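Clendwood Works, Marnport
Workstation inspection checklist: small-parts sorting benches
Section 4, Trays and Loose Electronic Parts
Completed by: Sandro Bortolotti, Area Safety Lead
Period: December
Shift start: 7:30 a.m.
Form reference: 210

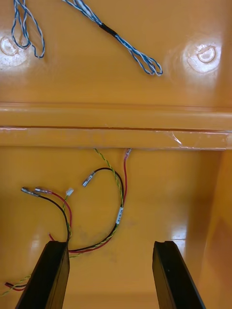
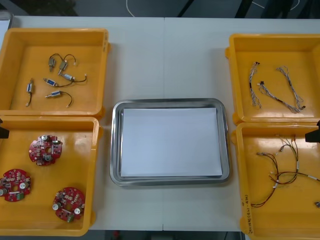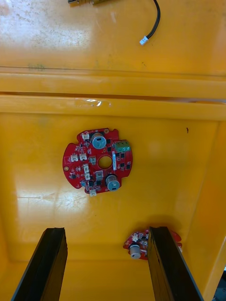
Parts trays are to be inspected at the start of each shift and again after any change of product. The inspector shall confirm that each tray holds a single type of part and that nothing is resting on a rim or tab. Solenoid valves must be laid with their leads inside the tray. On the bench inspected, the valves and the red circuit boards were in separate yellow trays, with the stainless steel tray placed between the columns, and this arrangement is accepted as the standard layout for the Stisier product line.

4.1 Table surface clean, level and free of sharp edges
Result: Pass
Comment: The seam between the two table panels is to be checked by hand every month. Any step that can catch a sleeve must be reported to Maintenance.

4.2 Trays free of cracks, chips and broken tabs
Result: Pass
Comment: Faint scratches and scuffs are acceptable. Replace a tray if a scratch can be felt with a fingernail.

4.3 Trays free of dust and debris
Result: Action required
Comment: Grey scuffs, specks of dust and small smudges were noted on yellow plastic next to the bin holding the round red board. Trays are to be emptied and wiped with an approved antistatic cloth. Compressed air shall not be used at the bench.

4.4 Circuit boards laid flat and not stacked
Result: Pass
Comment: Boards are to be lifted by the outer edge only. Wrist straps must be tested before boards are handled, and the result entered in the Lò log sheet.

4.5 Loose wire stored without knots or sharp bends
Result: Pass with comment
Comment: One of the blue-and-white twisted pairs carries a wrap of black electrical tape. Taped lengths are to be set aside until the supervisor has approved them for use. Tape is not an accepted repair for insulation damage.

4.6 Leads and connectors clear of the table edge
Result: Pass
Comment: Minimum clearance is 20 mm. Operators are reminded to lift valves by the body and never by the leads.

4.7 Bench load within posted limit
Result: Pass
Comment: The posted limit of 165 lb includes trays, fixtures and tools.

Follow-up
Item 4.3 is to be corrected before the next shift begins. Item 4.5 remains open pending the supervisor's decision. Completed forms are kept at the area office for 2 years.

Signed: S. Bortolotti
Copy to: Maintenance, Quality, Area Office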